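Puston Makers Forum > Arms and Automation > Good Practice

Thread: House rules for tabletop pick and place, version 3 (comments please!)

mossyhinge wrote:
Evening all. As promised, and rather later than promised, I've had another go at the bench rules for the small arms. Version 2 was getting very long and I had the feeling people were signing the sheet without reading it, so I've cut it down quite a bit. I've kept the bits from the Niazi bench guide that we all liked and dropped the bits that only made sense for their big cell. Do pick holes in it, that's what it's here for. The one I'm least sure of is the height rule, which says every container must be low enough that the gripper can cross the whole cloth at travel height without touching anything.

teasel_and_tin wrote:
Lovely to see this shorter, thank you for doing it! I'd keep the height rule exactly as it is. We had a terrible run at Flondska with tall beakers, where the arm would do the pick perfectly and then sweep one off the table on the way home. It's dull to check every time but it takes no time at all.

Ternemen_Bench wrote:
I'm going to be the awkward one, sorry. I think the height rule is too strict as written. If you ban everything tall you end up practising on saucers, and then the first proper cupboard job goes wrong. I'd sooner say tall things are allowed but they have to be marked on the layout sheet, and the travel height set from the tallest of them. We've done it that way for 500 runs on our bench and I'm quite happy with it.

teasel_and_tin wrote:
That's fair if people fill in the sheet. Do yours? Ours mostly write "bowls" and go and put the kettle on.

Ternemen_Bench wrote:
Mostly, yes, though I did have to move the pen so it lives on a string by the stop button.

quillwort wrote:
Could I ask a beginner's question? I joined in October and I've only done blocks so far. When bowls are stacked, does the inner one count as its own object on the sheet, or is the pair one thing? I looked at run 2338 in the shared log and whoever did it wrote one line for the lot, and I couldn't follow it at all afterwards.

mossyhinge wrote:
Not a silly question in the least, and the draft doesn't answer it, so thank you. My feeling is two lines, outer first and then inner, with "in" between them. They can be parted, so they're two objects. I'll add it.

oldflange wrote:
Disagree, gently. If the task is to move the stack, it's one object for that task and writing two just muddles whoever is scoring. Let the task card decide.

mossyhinge wrote:
Hmm. I see the sense in it, but then the same table gets written up differently on two days and we can't compare the layouts. I'd rather have the layout sheet always list everything separately and let the task card say "move as one". Would you live with that?

oldflange wrote:
I'd live with it. I shall grumble, but I'd live with it.

mossyhinge wrote:
Right, I've pulled all that together. Revised list below, with the picture next to the rule it goes with. Please read the wording as if you'd never met a robot arm, and tell me where you stumble.

1. Plain cloth, pulled as flat as it will go, and nothing on it that isn't on the layout sheet.

2. Tall items are allowed if they're on the sheet. Set the travel height from the tallest one. (Ternemen's wording, near enough.)

3. Nested containers go down as separate lines, outer first. A lime green bowl sitting in a big pink one is written "pink, large; in it, green". Where a colour turns up more than once on the table, as the blue bowls do, add the position: back, front left and so on. With a finger down inside the inner bowl like this, go at slow speed and keep a hand by the stop. 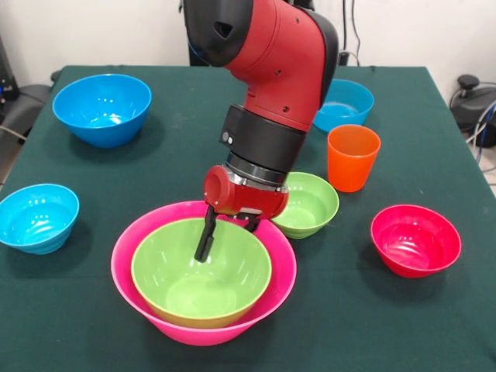 4. Cables stay off the cloth and out of the walkway. Look before you start, and look again if anybody has moved a chair.

5. One person drives and one person writes. Swap whenever you like, but say so out loud.

quillwort wrote:
Number 3 makes perfect sense to me now, thank you! Would "small" and "large" be enough when there are two greens, or do I put the position as well?

mossyhinge wrote:
Put both, if you can bear it.

Ternemen_Bench wrote:
Happy with 2. I still think 5 is asking a lot on a Sunday when there's only one of us in, so could it say "where possible"?

teasel_and_tin wrote:
Please no "where possible"! That's how we lost the old rule on sleeves. If you're on your own, do layouts and leave the arm switched off.

mossyhinge wrote:
I'm with teasel on this one, but I'll leave 5 open until the next bench night so the lone workers can have their say. The rest goes up on the wall as it stands.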